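Gripper 2 stopped logging, run 743
2025-09-29 – Naveen Solanki

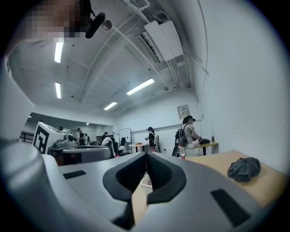

The dropout on the hand-held gripper came back, and I want it written down properly before I forget the order of things. I was folding cloths for the Etevley set, all going nicely, and at run 743 the width reading froze while the jaws kept moving in my hand. No beep, no warning light, nothing! I only noticed at the desk, when I opened the file and found a flat line from there on. The dark gray cloth bunched up on the wooden table is the kind that seems to set it off, the soft sort that makes you squeeze harder. Thin ones gave me 50 clean runs back in March.

Kanchan thinks it is the connector working loose under load, and I am inclined to believe her – she has been right about these things more often than I have. I reseated it, did 40 more with the same cloth, and lost the signal twice. Pentti lent me the spare lead from the Helemik kit (thank you, Pentti) and I will try that next, same cloth, same grip.

Until then please look at the width trace after each batch, and don't trust the file size, it looks perfectly healthy either way. I have marked everything after 743 as suspect and left it in the folder.

Still to do: ask Eimear whether the logger can complain out loud when a value sits still for 200 samples.

Recent entries
Gripper 1 pad replacement
Atthorpe station, marker recalibration
Shukla battery swap notes
Cloth folding, thin set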